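Ticket 351
Subject: Shared shopping list keeps bringing back deleted items
Product: Flanuveck (web and phone)
Opened by: Onni Suominen
Status: Closed

Our household list has been putting deleted items back for two weeks. I remove something on my phone, it goes, and by the evening it is on the list again. It affects the snacks and tins sections most. Fresh food seems fine. There are two of us on the account, both on the current version of the app.

I have already tried signing out and back in, clearing the cache and removing the other person from the list and inviting them again. None of that made a difference.

Reply from Nahom Habte, support

Thanks for the details. Could you tell us whether the items come back with the same quantity, and whether you use the pantry feature with item photos? Please also open Settings, then Sync, and copy the line marked "last full sync".

Onni Suominen

Same quantity every time. Last full sync says 16th September, 07:40 on my phone. On the web it says "pending" and has done since I first looked.

Yes, we use the pantry with photos. The worst one is the entry for rice crackers, which I have deleted at least once a day this week.
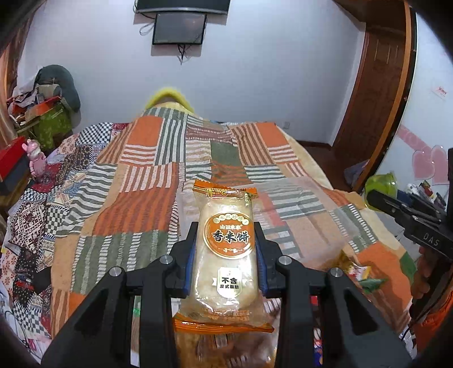
Kalevi Pitkänen added that his list was doing the same with tinned tomatoes and washing powder, and that it only started after he turned on "restock from pantry" in June. With the setting off for a whole weekend, nothing returned. He had no photos on either entry, so he doubted they came into it.

Nahom Habte, support

That helps, thank you both. Onni, please check the same setting: Pantry, then Rules, then "restock from pantry". If it is on, look at the minimum level for the items that return. A minimum of 1 with a stock of 0 will put the item back at each sync, even if you deleted it by hand.

Onni Suominen

It was on. I don't remember switching it on, but the other person may have. Minimum was 1 for everything in snacks and tins, stock 0. Fresh food had no minimum set. I turned the rule off on my phone and deleted the crackers again. They were back an hour later.

Nahom Habte, support

The web session is still pending, so it is holding the old rule and sending it out again. Please do these in order:

1. Close the app on both phones.
2. On the web, go to Settings, Sync, Discard pending changes.
3. Turn the rule off on the web.
4. Wait until "last full sync" shows a time.
5. Open the phones one at a time.

Step 2 loses any edits made only on the web - copy those out first.

Onni Suominen

Done. Step 4 took a few minutes. Two days on and nothing has come back. I would still like the rule for coffee only, if that can be done without the rest.

Nahom Habte, support

It can. Leave the main rule off, open the coffee entry and set "always restock" there. I have passed the pending session fault to the sync team and am closing this ticket. Kalevi, if yours returns with the rule off, please open a new one and quote 351.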